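27 September, 2023 is not the form this page uses, so the date stands as set by the site.September 27, 2023
By the household desk

The Jarnach upright steamer has been in my spare room since May, which is long enough to have an opinion on it. I bought it to replace an ironing board that had started to fold up on its own, and an iron that left brown marks on anything pale. I do a fair number of shirts, a few dresses and, twice a year, the curtains.

The box holds a base with a water tank, a pole in sections, a hose, the steam head, a hanger for the top of the pole and a glove. There is a leaflet as well. The drawings in it are small and the one for the hose is printed the wrong way up, but putting the thing together took me less time than finding the scissors to open the box. The pole sections click into place and have stayed put. The hanger is the weakest part. It holds a shirt well enough, but a winter coat makes it lean.

Filling the tank is easy. It lifts straight out by a handle and goes under the kitchen tap without any tilting. The cap needs a firm turn or it drips on the way back upstairs. I use ordinary tap water and we have hard water here, so I run a descaler through every few weeks. The leaflet says to do this with the machine cold and then leave it to stand, and that has worked so far.

There are 2 steam settings. The low one is fine for thin blouses and scarves. I use the high one for everything else. Cotton shirts come out looking decent, though you will not get a sharp crease down a sleeve, and collars need pulling tight with the gloved hand while you steam them. Linen is harder work. I go over it twice and accept what I get. Where the machine does best is on things I never ironed at all: a pleated skirt, a wool jacket, the lined curtains in the front room. I did those curtains on the rail, standing on the bottom step of a ladder for the top half, and it saved me taking them down.

I had a Drulley handheld before this, and there is one at my sister's that I still use when I stay. It is good for a collar or a hem before going out. The tank is tiny, though, and my wrist aches after the second shirt. The Jarnach head is lighter because the water stays on the floor. Against that, it takes up floor space all the time. If you live in one room I would go for the Drulley and put up with the refilling.

Noise is a low gurgle, louder when the tank is nearly empty. Now and then the hose spits a few drops, nearly always when it has been allowed to sag. Lift the head up high for a moment and the water runs back down. I forgot to do this with a silk top and had to wait for the spots to dry.

The one real complaint I have is storage. The pole comes down in a minute, but there is no clip for the hose and nowhere to put the flex. On the old iron you wound it round the heel. With this you are left holding a bundle. I tried a freezer bag tie, then a strip of Velcro, and have settled on a plain hook on the wall - the flex is coiled loosely and hung up, and the base goes underneath. Winding it tightly round the pole is a bad idea, as it puts a sharp bend right by the plug. A clip would have cost the makers pennies.

I would buy it again at the price I paid, which was in a sale. At full price I would want a better hanger and that clip.
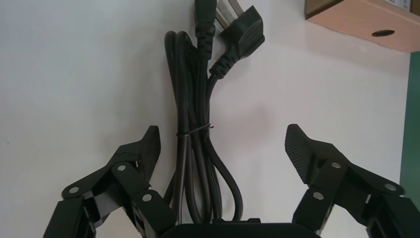
Spare parts are easy enough to get. The tank cap and the glove are both sold separately, and I have ordered a second glove, as the first has gone thin at the thumb.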